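October 22, 2022

Still no proper broadband. I'm writing this on my phone in the back bedroom, leaning on the windowsill, which is the one spot in the house where a signal bothers to turn up. Cold feet, two jumpers, tea going lukewarm next to me.

I did at least get through to somebody at Niremum this morning, after 26 minutes of that awful pan pipe music. 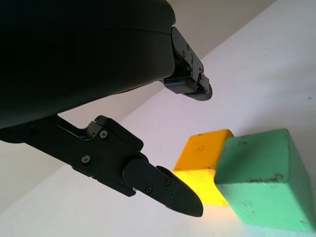
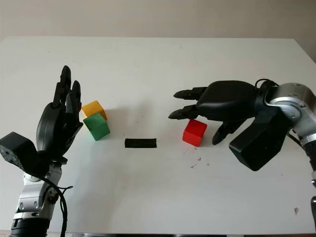
Your order is showing as complete at our end, said the voice on the phone, so I can't book an engineer until it's been reopened, and I can't reopen it from this department.

Complete! I asked what exactly had been completed, seeing as there's no cable coming into the house and the little box they posted me is still sitting in its cardboard. There was a lot of typing. Then I was told that the line belongs to Tillalon and Niremum only sells the service on it, so really it was a matter for Tillalon, except that customers aren't allowed to ring Tillalon directly. I have to ring Niremum, and Niremum sends a message, and Tillalon answers the message when it feels like it. I said that sounded like passing notes in class. Not even a polite laugh.

Anyway, it's been reopened now (I think) and somebody will be in touch within 3 working days. I've written it on the calendar in pencil.

What gets me is that the fibre is in the road. I watched them put it in! They had the pavement up for most of September, right outside my gate, with those orange barriers and a generator that started at half past seven every morning, and I was quite cheerful about it, took them out biscuits and everything. The lid is there in the pavement, I step over it to get to the car. And from that lid to my front door is the bit that can't be done, because there's a strip of grass between the pavement and my wall and it doesn't show on anybody's map as belonging to anybody. They need a permission for it, a wayleave they call it, and they can't ask for the permission until they know who to ask. It's got dandelions in it. I've been mowing it for years, I'd have signed for it on the spot.

I looked the rules up at lunchtime, sitting in the library, where the wifi is lovely. As far as I can make out there's a thing where you get some money back for each day they're late, but it runs from the date they promised you, and when I went back through my emails nobody had ever written a date down. It was always "shortly" or "in the coming weeks". I'm starting to think that's why. I shall insist on an actual date in writing next time, with the year on it.

The library had the leaflet from the council too, the one about everybody in the district being connected. Very glossy. There's a map on the back with our whole lane coloured in dark green, meaning done. I'd love to live in that map.

Had another go at the other lot this afternoon. Zelano do one that works off the mobile mast, a box on the windowsill and no digging, £18 a month to begin with and then it goes up, and I've read the small print twice and still can't find out what it goes up to. They've got a fair use limit as well, which I asked about, and the chat window told me fair use meant using it fairly. I closed the chat window. Csonka have better reviews but they won't take an order until my Niremum one is cancelled, and if I cancel the Niremum one there's a charge of £110 for leaving early. Leaving what, though? I haven't arrived yet! That surely can't be right, and I'm going to put it in the letter.

Because I am writing a letter, a real one, on paper. I had a go at their complaints form first but it's online only and it falls over on page two every time my signal drops, so I've lost it all and started again more times than was good for my temper. I did a draft after supper. It was much too long and I'd been sarcastic about the pan pipes, so I've taken that out, and then put a bit of it back. I've kept the grass strip, the missing date and the leaving charge, and I've asked for the complaint to be given a number so that when they've dragged it out long enough I can take it to the ombudsman.

Work have been decent about it so far. I upload everything in the evenings off the phone, propped up against the window, and it creeps along while I do the washing up. Tonight's got as far as a third and then started again from nothing, so I've turned the brightness down and left it to have another try. I've used nearly all my data and there's over a week of the month left, so I'll have to buy another top-up, and the receipts for those are going in with the letter as well.

Must find stamps. I think there are some in the drawer with the batteries.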